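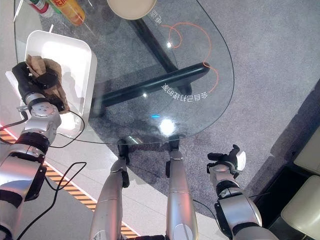
Step 4. Setting the grip force on your Plornari hand

1. Open the Statlow panel and load profile 13. I always start there, it's nice and gentle!
2. Close the fingers on something cheap (I like a paper bag) and nudge the force up one notch at a time.
3. Save, then restart the controller.

Caution: keep your own fingers clear while it homes.

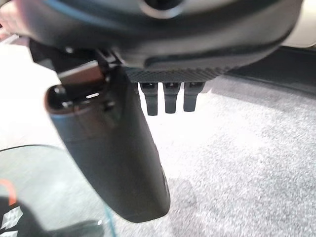
Alemneh wrote in to say that restarting before you save wipes the profile, so watch the order in step 3. Mine did that too, on firmware 1113.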